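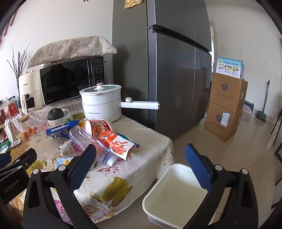

Kitchen corner, microwave and air fryer side by side.

Home | Projects | Updates | Recipes A to Z | Contact

Tillow Recipe Card Project: spring report to the Gittins Fund

Last updated: March

Hello again, and thank you for being patient while I got this written. I know the form asks for two pages and I know I went over last time. I'll try to behave.

The big news first. We set out to scan 3000 handwritten recipe cards by the end of the grant and we're at 3357! I checked that total against the log twice and then went for a walk. A good part of the jump came in January, when a family out past the reservoir called to say they had their grandmother's cards, their great-aunt's cards and a shoebox from a neighbor, all mixed together. Sorting out which hand was whose took most of three weekends. The great-aunt made a seven like a one with a hat on it, so for a while we had her baking everything for 15 minutes when she meant 75.

The scanning itself is pretty smooth now. Back in the fall I was doing the fronts of a whole stack and then the backs, and if one card stuck to another the backs ended up paired with the wrong fronts from there on. So you'd get a pot roast that finished with "chill overnight and dust with sugar." I now do each card front and back before I pick up the next one. It's slower per box, but I haven't had to redo a box since we switched.

Transcribing is where we're behind, and I'd rather tell you so plainly. Everything scanned has at least a title typed in, so you can find it in Wostik, the catalog we set up with the first payment. Full text is another story. Baking is done, pickles and relishes are done, and soups are nearly there. Main dishes are maybe half typed. Candy I've barely touched, and candy is hard, with all those soft ball and firm crack notes squeezed into the margins in pencil.

We also have 155 cards that are flat-out unreadable to me. Some are faded, a few were splashed with something a long time ago, and a good many are in a shorthand that must have made perfect sense to the person writing it. "Do as for Ruth's but not the top." Who is Ruth? What was on top? I've put those in their own folder and I'm not going to guess at them. Last report I said I'd clear that folder by spring and I take that back. I'd like to bring it to the open evening in May and let people have a go.

About Wostik. It does what we need, mostly. Search works well for titles and ingredients. It doesn't cope with spelling, and home cooks spell how they please, so "zucchini" turns up under four versions. I've been adding a second ingredient line in standard spelling and leaving the card's own spelling alone in the main text. I feel strongly about leaving it alone! If she wrote "brockly," it stays brockly. The catch is that I only started doing this partway through, and the early boxes need to be gone over again. That's on the list for April.

You asked last time how we decide what counts as a recipe. I've gone back and forth on it. We had a card in the Gittins report box (the batch I sent you samples from) that was only a grocery list with prices, and another with directions for getting a stain out of linen. I kept both and gave them a tag of their own. What I've left out is clippings pasted on cards with no handwriting at all, because those come from magazines and we don't have permission to put them up. If somebody wrote "too salty" across the clipping I record the comment and leave the clipping offline. There are some wonderful comments. One just says "Frank no."

The cooking days have been good too. We've been testing cards in home kitchens once a month, with whoever offers a stove. Oven temperatures are the usual puzzle. Plenty of the older cards say "moderate oven" or "quick oven" and stop there, and "bake until done" is more common than you'd hope. We write down what we set the dial to, how long it went and what size pan we used, and that goes into the record as a test note, separate from the card. The squash casserole came out fine on the first go. The steamed pudding did not, and we're going to try it again with a tighter lid.

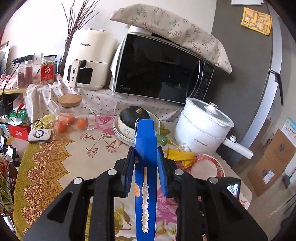
Calum Imrie wrote in after the last update to say he'd like the test notes to be easier to spot, since he'd made the corn relish straight from the card and only afterward saw that we'd cut the vinegar by a third. "I've got nine jars of it and it would strip paint," was how he put it. He also wanted to know if we could list the tested cards on one page.

I think he's right on both counts. The notes were sitting at the very bottom, under the donor information, and you had to scroll past a lot of box numbers to reach them. I've moved them up under the title for anything tested so far, and the single page he asked for is half built. I should say too that the relish and pickle cards need more care than the cakes. Some of the old canning directions aren't considered safe now, so we've put a line on every canning card telling people to check the method against current guidance before they put anything up. I should have had that there from day one.

Now the booklet. The plan was a small printed one with a selection of tested recipes, and that hasn't changed. We're going with Edo for the printing, after getting a couple of quotes, and we'll run 200 copies. They were the only shop that could do the cover in a heavier stock without bumping us into the next price bracket - and they let me come in and feel the paper, which I enjoyed more than I should admit. The layout is done up through breads. I'm holding off on the last section till the pudding is sorted out, and if it fails again I'll swap in the oatmeal squares and everybody will be happy.

Money. We're under on travel, because so many people dropped boxes off instead of waiting for me to collect them. We're over on sleeves and archival boxes, as you'd expect with more cards than planned. I'd like to move what's left in travel over to supplies and I've put the request on the separate form. Printing hasn't been billed yet. Nothing else has moved since the fall, and the receipts are scanned and in the shared folder under the month they were paid.

Permissions are up to date, with one box still waiting. The owner has signed but her brother also has a claim on the cards, and he lives overseas and doesn't care for email. I've mailed him a paper copy. Until it comes back those cards are scanned but not public, so if you look in Wostik and see a gap between the Ferry Road box and the church supper box, that's what it is.

Next few months, then: finish typing main dishes, make a real start on candy, go back over the early boxes for spelling, get the booklet to the printer, and hold the open evening. I'd like to borrow a second scanner for that night so people can bring their cards and take them home again the same day. A few folks won't let a card out of their sight, and I wouldn't either.

One question for you before the next payment. Do you want the final report to cover just the grant period, or should I include the boxes that are promised for summer? There are at least three more on the way and one of them is all Christmas cookies.

Filed under: Progress reports, Local history, Food and cooking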